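Print this article | E-mail this article

Gripper controller (software)

A gripper controller is the bit of software that decides when a robot's fingers should close, how hard, and when they should let go. I've been writing them on and off for years, and I still think they're the most underrated part of the whole robot. Everybody wants to talk about the arm (the arm is big, it swings about, it looks great in a demo) but the arm is mostly solved math. The last half inch is where your afternoon goes!

This entry covers the kind I know best, for a plain two-fingered gripper with a camera at the wrist. There are fancier hands out there with their own articles.

Basic idea

At its simplest the controller takes one number, the gap you want between the fingers, and drives the motor until the gap matches. That's called position control, and it's fine for blocks. You know how wide the block is, you ask for slightly less, done.

Soft or skinny things spoil this pretty fast. A cable squashes a little, so the gap keeps shrinking after you've made contact, and a controller that only knows about gaps will happily keep squeezing. So most of us switch to force control once the fingers touch. You watch the motor current, and when it climbs past some threshold you stop asking for a gap and start asking for a steady push. Picking that threshold is a black art. Chelsea Bainbridge, who taught me most of this, used to set hers by putting her own pinky in the gripper and turning the number up until she said "ow." I do not recommend it, but her numbers were good.

The control loop

The loop is the part that runs over and over: read the sensors, work out an error, send a command. In Brukberg, the open control package I use, the finger loop runs 200 times a second by default. You can push it to 2000 if your motor driver keeps up, though I've never felt much difference on cables. The camera side is far slower, 22 frames a second on my setup, so the two halves have to live in separate threads and leave notes for each other. Half the bugs I've ever chased were stale notes. The fingers act on where the cable was a few frames ago, and you sit there wondering why the grasp is always a hair off to one side.

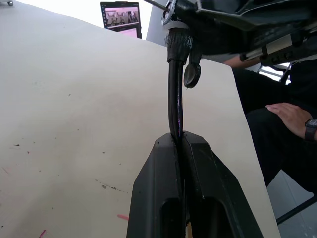
Brukberg handles this with time stamps on everything. Each camera result carries the moment the picture was taken, and the controller winds the arm's position back to that same moment before doing its sums. It sounds fussy, and it is, but leave it out and you'll be tuning gains all week for a problem that isn't in the gains.

Perception

The vision half has to find the object and say which way it runs. For cables I fit a short curve through whatever pixels the segmenter calls "cable" and aim to close across it at a right angle. Shiny black jacket is the worst thing you can hand a segmenter, by the way. It picks up highlights from every window and lamp, and the mask breaks into little islands. Osian Price wrote a patch that joins islands lying along the same curve, and it's been in the main branch since June. Bless him.

Once the fingers are closed they hide a good chunk of what you're holding, so from there on I trust the current reading and only use the camera to check for slip.

Planning

Planning is deciding what the fingers do in what order: open, approach, touch, squeeze, move, release. Most people write it as a state machine. Brirov, the planner that ships alongside Brukberg, lets you draw yours as boxes and arrows, and you'd be amazed how many folks forget the arrow that goes from "squeeze" back to "open" when nothing got caught. I've forgotten it myself (2 times that I'll admit to).

Tooling

Get a logger before you get anything else. I use Wannasri, which plots gap, force and camera frames on one timeline, and lets you scrub back and forth. Zarmeena Mohmand maintains it and answers questions with great patience. Imogen Furnival's notes on threshold tuning are worth hunting down too, if you can stand her handwriting.

See also: Force control; Slip detection; State machine; Brukberg

Last edited 6 Oct 2021

Print this article | E-mail this article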